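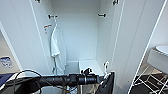
Blog > Slow Travel > Packing Light (Sort Of)

July 21, 2021

My grandmother traveled with a trunk. I mention this at family dinners more than I should, mostly when someone is teasing me about the size of my suitcase, and my cousins are right to point out that the trunk went by ship and stayed put for a whole summer once it landed. Still, I think about that trunk a lot. It had brass corners and smelled like cedar and old face powder, and when I was small I was allowed to sit in it with a book as long as I took my shoes off first.

I have been trying to learn how to pack for most of my adult life. I have read the articles and watched people roll their shirts into sausages. I owned, for one unhappy spring, a set of zippered cubes in five colors that I could never match to their contents, so that every evening became a hunt for socks. And then last week I went to Viltton for nine nights with one bag and a canvas tote, and I came home having worn everything I took except one scarf, and I have been so pleased with myself that my husband has asked me to please write it down somewhere and stop telling him.

So, Viltton. It's a small lake town, the kind with one good bakery and one bad one, and everybody will warn you about the bad one, although I went there twice and thought the rolls were fine. We took the train to Gevton and then a bus that winds along the shore for longer than you'd believe possible given how close the two places look on the map. I got a window seat and ate a peach over a napkin and watched the sailboats, and I felt like I was about eleven years old. My husband slept the entire way with his hat over his face.

The person who finally taught me to pack is Blandine Charpentier, and she would be embarrassed to see her name here. We met in a watercolor class years ago, when we were both terrible at skies. She spent a long career going from one job site to the next and has no patience at all for fuss. When I told her we had the trip coming up and I was already dreading the suitcase, she came over with a bottle of something fizzy, sat on the end of my bed, and made me lay out every single thing I planned to bring. Then she asked me when I had last worn each one. Not whether I liked it, or whether it might be useful if we were invited somewhere nice. When did I last put it on my body?

Well! You can imagine. The green linen dress I have packed for every trip since before my daughter's wedding had not been worn in all that time. I had just been taking it places. It had seen more of the country than some people I know. Back in the closet it went, and the good sandals that hurt went with it, and so did a third cardigan, and by the time we'd finished the bottle there was a modest little stack left on the quilt and I was feeling slightly bereft.

Her other rule is that you unpack completely the first night. I had always lived out of the suitcase, even on long stays, with the lid flopped open on a chair and everything slowly getting mixed together like a salad. Blandine says you'll never relax in a room until your bag is empty and out of sight. I thought this sounded fussy, coming from her, but I tried it. We got in at suppertime, and before I'd let either of us go looking for food I had put away every last thing and pushed the bag under the bed. It took ten minutes. Then we went and had fried perch at Bodin, down by the landing, and I didn't think about my clothes again until morning.

(If you go to Bodin, sit on the side porch and order the perch. The potato salad has dill in it and far too much mustard and I would like the recipe, but the lady at the register only laughed when I asked.)

I should say something about laundry, because I know that's what you're all going to write to me about. I washed a few things in the sink every other evening with a bar of plain soap and hung them over the tub. My husband, who had been skeptical, ended up handing me his shirts. There was also a coin laundry up the hill next to Ginico, which is a hardware store that sells fishing line and birthday candles and, in one corner, secondhand paperbacks. I bought a mystery novel there that ran to 519 pages and turned out to be missing the last two. I have my suspicions about the nephew, but if any of you have read a big fat mystery about a drowned organist, please do let me know how it ends.

What else did I learn? Shoes are the whole trouble. I wore one pair and carried one pair, and that was plenty. A big scarf is a fine idea in theory but in July it's a dead weight, and I should have listened. Bring your own tea if you're particular about tea — I am — and a small sharp knife for peaches if you're not flying. And leave some room for the trip home, because you will buy a jar of something. I bought plum jam, and we've already gotten down to the sticky part at the bottom.

I've been thinking again about my grandmother's trunk since we got back. My aunt has it now, at the foot of the guest bed, full of blankets and a game of Parcheesi. I used to picture it stuffed with gowns, but when I called to ask, my aunt told me that Grandma mostly filled it with books and canning jars, and that she wore the same two skirts all summer long. I wish I'd known that sooner. I've told Blandine, of course, and she was insufferable about it.

We're going to my sister's in August, only for a long weekend, and I've already started a list. So far it says toothbrush, swimsuit, jam.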